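4. Setting up your Plarmont profile

1. Pick five photos. At least one should show your face without sunglasses, a helmet or a former partner.
2. Fill in "About me". You have 288 characters, and "I love to laugh" uses 15 of them.
3. Set your age range. Be reasonable.
4. Tap Publish.

Note: matches appear within 17 minutes. Refreshing the page does not make you more attractive.

Caution: error 404 means your match has deleted their account. Try not to read anything into it.
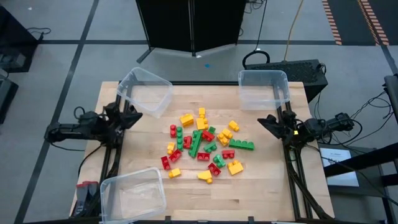
Yellow, red and green blocks, with clear bins to the sides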